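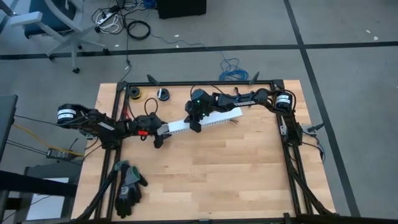 Members have until Sun 5 June to send in their equipment requests for the second half of the year, and the largest one we already have is for a second two-arm bench. Keith Partington has put the case together on behalf of the wiring group at Lockyer. The work is panel wiring and the parts that go with it, and most of it needs two hands. A length of slotted trunking is a good example. It is light and long, and it is much easier to manage with a gripper towards each end than with one arm and a clamp. Spools of wire live on the same table, so bench space matters as well, and Keith would like the next tabletop to be deeper for that reason.

The quote from Praltix came in April and covers the frame, the tabletop, two arms with grippers and the mounting plates. It does not cover cameras, the computer, delivery or any spare parts. Last time we budgeted from the headline figure and then spent the summer finding money for the rest. This time we are asking for every line to be on the form before it goes for approval.

The lines most often left off are these:

Spare gripper fingers. They wear, and they are the part most likely to be damaged. A set is 777 pounds and we want one on the shelf from the first day.

Consumables. Trunking, wire, ferrules and terminal blocks get used up quickly when the same task is repeated all week. Lockyer spent 1,709 pounds on these last year against a budget of 200. Some of the trunking can be used again, but cut wire mostly cannot.

Power and network. Please check how many sockets you have within reach of the bench and who will run the cable. If the floor needs a new outlet, that comes from the building budget and has its own form.

Staff time. Allow 10 working days for assembly, calibration and getting people used to the controls. Kylie Waaka, who set up the bench at Pruvumness, thinks even that is tight if the arms and the cameras arrive in separate deliveries.

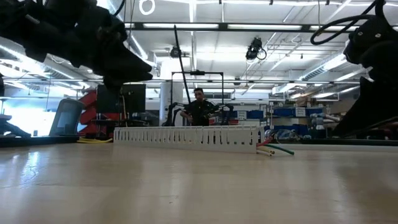
There is also the question of whether to buy or lease. Fodora has offered a lease on a similar pair of arms, with servicing included and an option to buy at the end. The monthly cost looks reasonable, but the agreement does not allow changes to the grippers, and Lockyer expects to change theirs at least twice. Kylie's view is that leasing would suit Pruvumness, where the task is settled, and that Lockyer should buy. We are inclined to agree, though we have asked Fodora to put its terms on modifications in writing before anything is signed.

Delivery is the other thing to plan for. Praltix will hold its price until the end of the quarter but will not reserve a build slot without an order number. If two groups want the same model, a joint order would save on carriage - tell Keith now and not after the forms are in. He also needs to know the width of your narrowest door. The frame comes ready assembled unless you ask for it flat.

Requests should give the task you want the bench for, the floor area you have, the person who will look after it, and the full cost over three years. A page is enough. Requests for arms without a named person to look after them will be sent back.

Forms go to Keith at the Lockyer office. Questions about setting up are better sent to Kylie, who has kept a list of everything she had to order afterwards and is happy to share it.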